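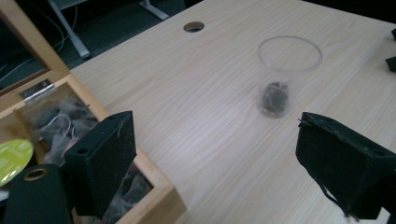

A clear plastic cup on a desk.

July 27, 2020

The transfer window used to be a summer job for Skustar, a small scouting firm that sells player reports to clubs in the second and third tiers. Its analysts would watch matches through the spring, hand over their lists in June and take a few weeks off while the clubs argued over money. This year the lists are late, the seasons are only now finishing, and the clubs that buy the reports don't know what they can spend.

Tullow is one of those clubs. It finished in the middle of the table, sold two midfielders in the winter and needs a left-back before the new season starts. In a normal year it would have sent someone to see each candidate at least three times, home and away, and once in bad weather. Since March it has sent no one anywhere. Every player on its list has been judged on video.

The club began with 68 names. That came down to five after a month of calls, most of them about wages. Full-backs have become expensive because of what coaches now ask of them. A left-back at this level was once picked for his tackling and his heading at the far post. Now he is expected to start attacks, cross early with his weaker foot if he has to, and get back 50 yards when the ball is lost. Players who can do all of it tend to be at bigger clubs already, or they are 19 and have played a handful of senior games.

Video is good for some of this. An analyst can pull up every cross a player has made in two seasons and sort them by foot, distance and pressure. What the footage often misses is the part of the game away from the ball. Broadcast pictures follow the play, and a left-back whose team is attacking down the right may be out of view for a minute at a time. Scouts in the stand spend that minute looking at him. They want to know where he stands, whether he talks to the center-half, and how he behaves after a mistake.

Some clubs have paid for wide-angle recordings to fill the gap. Jokix, which films matches from a fixed position high on the halfway line, has more than 1,000 full games in its library, and its customers can follow any player from kickoff to the final whistle. The pictures are plain and the sound is mostly wind. For a club that can't travel they have been worth the fee, though smaller leagues are covered unevenly and some grounds have no suitable place for the camera.

Money is the harder problem. Tullow has not sold a ticket since the winter and expects to open the season without a crowd. Its board has approved a loan with an option to buy, and nothing more. Two of the players left on the list have clubs that will only sell. Another is out of contract, but wants a three-year deal.

The winter window won't offer much relief. By November the club will know whether supporters are back and whether it can turn a loan into a purchase. Until then the current reserve, a converted winger who has started nine league games, is training with the first team at left-back.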